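Themen > Technik & Werkstatt > Thread

1/ Wir planen gerade die Anschaffung von zwei Roboterarmen mit Fingerhänden für unser Labor. Weil öfter gefragt wird, wie so ein Budget zustande kommt, schreibe ich hier mit. Kleiner Träger, angewandte Forschung, Haushaltsjahr endet im Dezember.

2/ Der erste Entwurf war einfach: zwei Arme, zwei Hände, ein Tisch, Versand. Damit waren wir in einer Stunde fertig. Er war auch falsch. Es fehlten Ersatzfinger, Steuerrechner, Not-Halt, Kabel in brauchbarer Länge und die Abnahme durch die Arbeitssicherheit.

3/ Angefragt haben wir bei Skirnus und bei Navley. Skirnus verkauft Arm und Hand als Paket, Navley nur die Arme. Bei Navley kommt die Hand also von einem Dritten, samt Adapterflansch und eigenem Treiber. Auf dem Papier billiger. Wer den Treiber pflegt, steht nicht im Angebot.

4/ Der Adapterflansch kostet übrigens 1471 Euro. Für beide Seiten braucht man ihn doppelt. Im ersten Entwurf stand dafür null.

5/ Lieferzeit bei den Händen: neun Wochen ab Bestellung. Wer im Dezember noch abrechnen will, muss rückwärts rechnen und den Einkauf früh einbinden. Unser Einkauf verlangt ab dieser Größenordnung ein Vergleichsangebot, und das zweite kam erst nach der dritten Erinnerung.

6/ Bevor Geld fließt, läuft alles in der Simulation. Das Projekt heißt intern Murkness. Wir stellen dort einen Tisch mit Alltagsgegenständen nach und prüfen, ob die Arme sich beim Greifen gegenseitig den Platz nehmen. Kostet Rechenzeit und Geduld, sonst wenig. 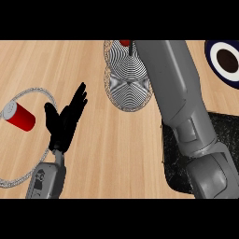 7/ Sorrentino schreibt dazu, man solle sich das Geld für die zweite Hand sparen: ein Arm mit Hand, einer mit einfachem Parallelgreifer, das reiche für die meisten Tischaufgaben, und der Greifer gehe seltener kaputt.

8/ Den Einwand nehme ich ernst. Beim Halten und Umgreifen liegende Dosen zum Beispiel: Da müsste der Greifer nur festhalten. Gegen die Mischung spricht bei uns die Ersatzteilhaltung. Zwei gleiche Hände heißt ein Satz Finger im Schrank, eine Kalibrierung, eine Anleitung. Ich rechne trotzdem beide Varianten durch.

9/ Was die Simulation für die Planung hergibt: Reichweite, Aufstellung, Tischgröße. Wir haben den Abstand der beiden Sockel dreimal geändert, ohne ein einziges Loch zu bohren. Was sie nicht hergibt: Verschleiß, Lautstärke, und wie lange der Support braucht, bis jemand ans Telefon geht.

10/ Zum Tisch. Ich hatte einen normalen Werktisch eingeplant. Die Arme bringen zusammen mit den Sockeln ungefähr 40 Kilo auf die Platte, dazu kommen die Kräfte beim Abbremsen. Jetzt steht ein verschraubtes Gestell im Plan. Die Platte bleibt Holz, die lässt sich günstig tauschen.

11/ Wartung: Skirnus bietet einen Vertrag mit Leihgerät an, Navley repariert nur im Werk. Ohne Leihgerät steht das Labor, bis das Paket zurück ist. Das gehört in den Vergleich, auch wenn es in keiner Zeile der Angebote auftaucht.

12/ Schulung steht bei beiden als Option drin. Ich habe sie für 2 Personen angesetzt. Eine wäre zu wenig, sobald jemand Urlaub hat.

13/ Stand jetzt: Skirnus liegt beim Kaufpreis höher, mit Flanschen, Treiberpflege und Ausfallzeit wird der Unterschied klein. Die gemischte Variante mit Parallelgreifer kommt als dritte Spalte in die Tabelle. Danach geht alles an den Einkauf, und ich melde mich mit dem Ergebnis hier im Thread.

Kontakt | © Alle Rechte vorbehalten | Nach oben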